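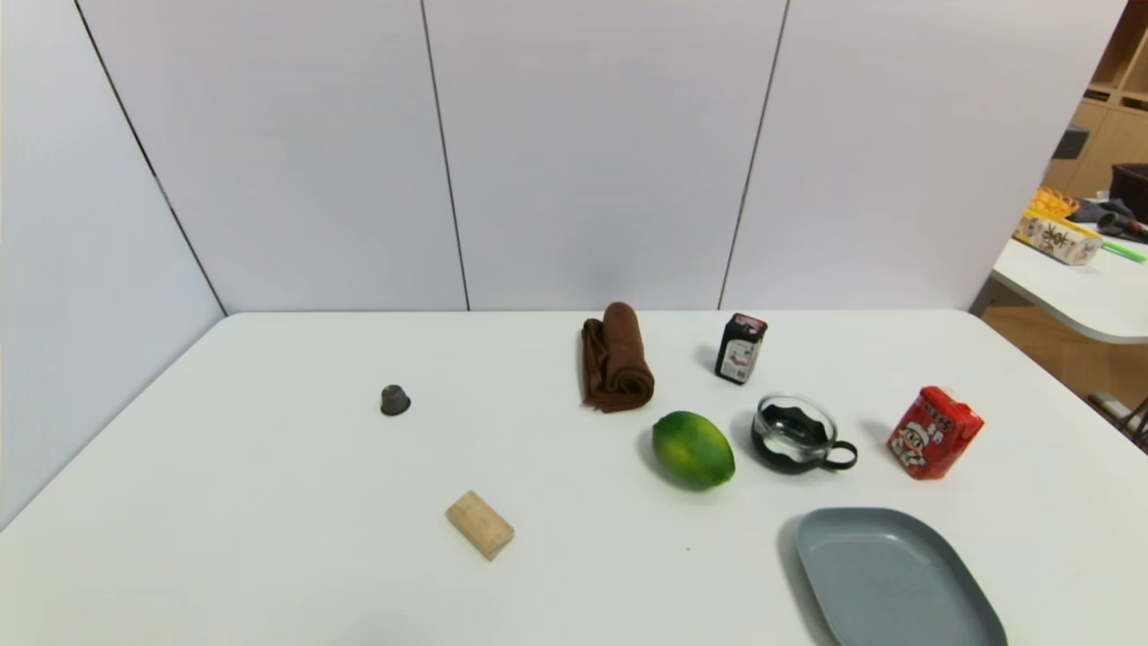
A small wooden block on a white table.

Home News Podcasts Politics Contact
2 min read
Last updated: July 20, 2022

I've just finished the new Wumbei podcast and my ears need a rest! Ákos Farkas had Ernő Mészáros on for 235 minutes (yes, I made tea twice), mostly to talk about his run for mayor of Fotitz. He got on the ballot with 1164 signatures, and he wants free buses and a later closing time for the Drorkach market. Farkas kept nudging him to stand for the regional council instead, and Mészáros just laughed and changed the subject to fishing. 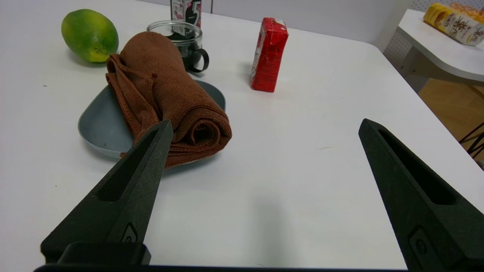 When does Fotitz vote?
Polling is in March, and Mészáros says he'll do one more interview before then.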